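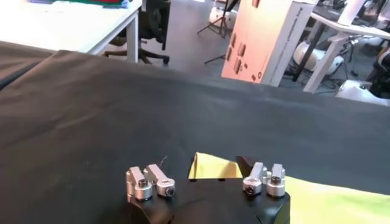

I've been using the Vundel bench rules pack for two months now, and I keep getting asked if it's worth paying for a set of rules you could write yourself. Short version: yes, mostly.

You get a spiral-bound guide, 18 laminated cards and a pad of sign-off sheets. It's meant for small shops and labs running a light arm on soft stuff like towels, shirts and rags. We fold cloth all day, so that's us!

The cards are the good part. Each one covers a single job (changing fingertips, clearing the cloth, restarting after a stop) and fits on one side. The fingertip card has you check every screw on the finger mounts before the first run, then tug any wire near the gripper to see if it can reach a moving part. Takes me nearly 7 minutes with coffee in hand. I used to skip it. I don't now.

I also like the page on backgrounds and work surfaces. It wants a plain, matte cover in a color that none of your cloths share, and it wants the floor inside the arm's reach marked and kept clear. Fair enough, though the guide clearly pictures a much bigger room than mine - boxes and chairs have to live somewhere.

Gripes? The speed section is thin. It tells you to pick a slow setting for anything with a person nearby and leaves it at that, where the old Kinness binder gave you a proper worksheet. The sign-off sheets have 12 boxes and I only ever need half. And the Seok mounting clips sold as an add-on fell off our wall by Tuesday, so just use tape.

I got mine from the Plalcombe shop and it came fast. If you already have solid written rules, skip it. If yours are in somebody's head, get the pack and keep the cards by the stop button.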